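Codex Station Planning: Equipment and Budget Card

Status: draft for the second purchasing round
Last edited: 2024-12-24

Purpose

This card lists what to buy, what to reserve, and what to leave out when a site sets up a Codex recording station for a full-size humanoid. It covers furniture, cabling, and spares. The robot has its own purchase file and its own approval path. Sites that already run a tabletop arm station should not reuse that budget. Floor area and cable handling differ too much.

Scope of tasks

Stations are planned for household work at two heights: a desk and a low nightstand with one drawer. The task list is opening and closing the drawer, placing a single object in it, taking it out, and clearing the desk. Tasks that need a sink, a stove, or stairs are outside this round.

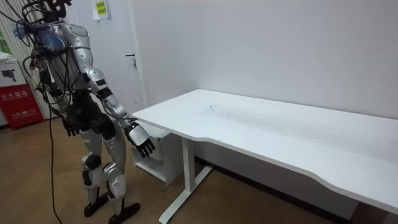
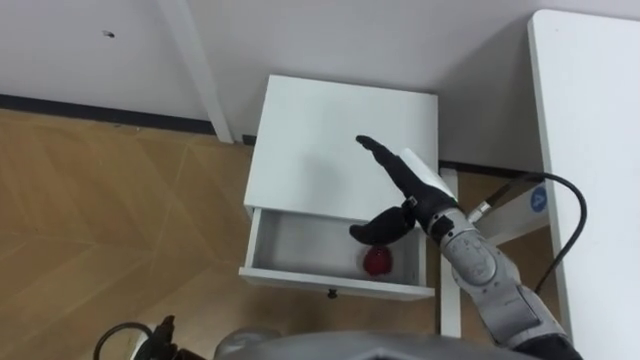 Fig. 1 (first picture): humanoid at the long white desk, workspace camera. Fig. 2 (second picture): hand over the open nightstand drawer, head-level view.

Furniture

- Desk, white, matte top. Order one per station. A glossy top gives highlights that spoil object masks.
- Nightstand, one drawer, small knob. Order two, one in use and one held back. Drawer runners are the first part to wear.
- Low open shelf for props. Optional.

Buy all furniture for a site in one order. Jitaru changed a desk color between batches and the two halves of the October set had to be labeled separately.

Cabling

Plan for an overhead mount. Cable length is measured along the path from the mount to the robot with the arms at full reach, plus slack for a step in any direction. Cables run close to the hand and catch on desk corners if the slack is wrong. Quote wrist cables as a consumable under line 3, not as part of the robot.

Budget lines

Line 1. Furniture, per station: 3173, delivery included, assembly excluded.
Line 2. Overhead mount and fixings: quote from Novmont, valid for one station only.
Line 3. Cables and connectors: reorder every 18 weeks.
Line 4. Hand spares: one right, one left. Bilton does not sell fingers separately.

Line 1 is in the site's own currency table. Do not convert it again in the summary sheet.

Known gaps

No figure is given for floor repair. Feet mark soft plank flooring, and the cost depends on the lease. Power use while standing idle has not been metered. Lead time for hands is taken from the supplier quote and has not been checked against a delivery.

Changes from the previous draft

Spare nightstand added. Props shelf moved from required to optional. Wrist cables moved out of the robot file and into line 3.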